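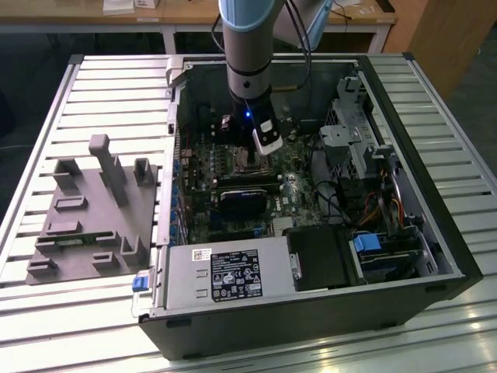

그거 Ernent 분해 키트 맞죠, 월 대여료만큼 값을 하냐고, 결국 옆에서 사람이 계속 봐줘야 하는 거 아니냐고 어제 올린 글에 답글이 달렸다. 짧게 쓰려다가 길어질 것 같아서 타래로 감.

홈 · 타래 · 미디어 · 저장한 글 · 로그인

1/ 일단 맞음. Ernent 키트. 로봇팔은 원래 우리 작업장에 있던 거고 키트에 들어오는 건 그리퍼 손가락 세트, 고정판, 소프트웨어 라이선스, 그리고 설명서 두 권. 한 권은 영어고 한 권은 번역긴데 번역기가 돌린 티가 너무 남. "소켓을 존중하며 접근하시오" 이런 문장 있음

2/ 우리가 하는 일: 기업에서 나온 중고 데스크톱 받아서 부품 단위로 분리. 램, 확장카드, 하드, 파워. 쓸 수 있는 건 재판매, 나머지는 금속/플라스틱/기판으로 나눠서 보냄. 한 달 들어오는 물량 700대. 사람 손으로 다 했음 지금까지

3/ 대여는 Tatport 통해서 했다. 직접 계약도 되는데 설치 지원이 안 붙음. 1월에 들어왔고 설치 기사 이틀 와서 팔 위치 잡고 좌표 맞추고 감. 여기까진 깔끔. 영수증에 출장비 따로 찍힌 건 안 깔끔

4/ 사진에 있는 건 Dell 타워. 옆판 떼고 눕혀서 작업대에 올려놓고 위에서 팔이 내려감. 눕히는 것까진 사람이 한다. 옆판도 사람이. 키트 소개 페이지에는 "투입부터 분류까지"라고 써 있는데 투입은 우리가 하는 거였음 ㅋㅋ

5/ 잘 되는 것부터. 램 빼는 거 잘함. 진짜로. 걸쇠 양쪽 풀고 수직으로 쭉. 슬롯 안 상한다. 손으로 급하게 할 때보다 불량이 적음. 확장카드도 나사 미리 풀어두면 괜찮음

6/ 안 되는 것. 전선. 케이스 안에 전원선이 뭉쳐 있으면 그리퍼가 내려가다가 멈춘다. 멈추는 건 좋은데(밀고 들어가면 더 문제) 멈추고 나서 다시 시도를 안 함. 화면에 "장애물 확인" 뜨고 끝. 그럼 누가 가서 선 젖혀주고 다시 시작 눌러야 됨

7/ 그래서 답글 질문으로 돌아가면: 네 사람 필요해요. 근데 계속은 아님. 우리는 한 사람이 팔 옆에서 다음 본체 옆판 따고 나사 풀고 하면서 알림 뜨면 가서 본다. 선을 미리 정리해서 올리면 멈춤이 확 줄어듬. 이거 설명서에 없음. Zuria 쓰는 업체 분이 알려줌 감사합니다

8/ 숫자 궁금하다는 분들 있어서. 같은 기종으로 100대 돌려봄. 끝까지 혼자 간 게 45대. 나머지는 한 번 이상 사람이 건드림. 대부분 전선이고 하드 트레이에서 걸린 것도 꽤. 선 정리 안 하고 돌린 첫 결과라 지금은 이것보다 나음. 다시 재면 올릴게요

9/ 하드 트레이 얘기 좀 더. 탭 누르면서 당기는 방식이 기종마다 다 다르다. 키트에 기본 프로파일이 있긴 한데 우리 물량이랑 겹치는 게 5종뿐. 나머지는 직접 등록. 등록 화면은 솔직히 잘 만들었음. 팔 손으로 잡고 끌어서 위치 찍으면 됨. 익숙해지니까 점심 전에 하나 끝남

10/ 고정판. 본체 왼쪽에 두는 진회색 판, 뗀 기판류 여기 꽂아둠. 처음엔 이게 뭐 대단한가 했는데 없으면 불편함. 다만 칸 폭이 고정이라 긴 카드는 안 들어가요. 폭 조절되는 거 내달라고 Ernent에 메일 보냈는데 답장 "검토하겠습니다"

11/ McIver 제품이랑 비교해달라는 분. 저희는 데모만 봤어요. 그쪽은 나사 풀기까지 되는데 작업대를 통째로 바꿔야 됨. 우리 공간에 안 들어가서 포기. 공간 되고 나사 많은 기종 위주면 그쪽도 보세요. 가격은 견적 받아야 나와서 여기 안 씀

12/ 소음은 별로 없음. 집진기가 더 시끄러움

13/ 고객지원. Tatport는 전화 받음. 오후 4시 넘으면 안 받음. Ernent는 메일만. 소프트웨어 업데이트하고 나서 등록해둔 프로파일이 목록에서 사라진 적 있는데 백업에서 살렸다. 백업 꼭 하세요 메뉴 맨 밑에 숨어 있음 설정>고급>내보내기

14/ 제 기준 결론 비슷한 거: 같은 기종이 묶음으로 들어오는 곳이면 해볼 만함. 잡다하게 섞여 들어오면 등록하다가 하루 다 감. 우린 반반이라 기종별로 모아놨다가 한꺼번에 돌리는 식으로 바꿨음. 창고 자리 먹는 건 감수

15/ 연장할 거냐는 질문 세 번 받았는데 일단 한 분기 더 합니다. 조건으로 긴 손가락 세트 추가해달라고 했고 된다고 함. 파워 꺼낼 때 지금 손가락이 짧아서 잡는 각도가 애매하거든요

16/ 아 그리고 파워는 꺼내고 나서 바로 분해하지 마세요 이건 로봇이랑 상관없이. 우리는 따로 통에 모아서 업체 보냄

17/ 기종별 등록 팁은 따로 타래 팔게요. 지금 본체 들어와서 내려가봐야 됨. 질문은 답글로, 디엠은 잘 못 봐요

마지막 업데이트: 오후 6시 · 답글 5개 더 보기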